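What Is a Coaster For?

Have you ever set down a glass of lemonade on a hot July afternoon, picked it up again, and found a little wet ring where it had been? That ring has probably made a grown-up in your house say "Coaster, please!" more times than you can count. So let's talk about coasters, and why people bother with something so small and flat.

The water in the ring didn't leak out of your glass. It came out of the air! Air always has some water in it, too fine to see, and when that air touches a cold glass the water gathers into drops. The drops slide down the outside and make a puddle at the bottom. Hot mugs can be trouble as well, as their heat can leave a cloudy white mark on a polished table.

A coaster sits in between and takes care of all that, and it can be made of nearly anything you like (which is the fun part, if you ask me). Some are knitted from yarn, like the speckled blue-gray one that goes round and round in rings. Golden rattan is woven in a tight spiral. The pink cherry blossom is acrylic, with five rounded petals, and the brown wooden saucer has a raised rim all the way around.

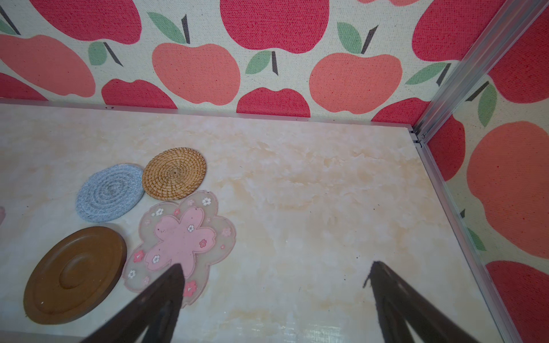 Which Kind Works Best?

Well, it depends on your drink! Yarn can soak up drips, so it's lovely under a cold glass, though it needs a chance to dry afterward. Acrylic doesn't soak up anything, but you can wipe it clean in a second. A raised rim helps keep a small spill from running away across the table.

Try It Yourself

Ask a grown-up for two matching glasses and fill them both with ice water. Put one on a yarn coaster and the other on a plastic lid. Wait 40 minutes (go and play, it's a long time to stare at a glass), then lift them up and feel underneath. Which one is wetter on top? Draw what you find.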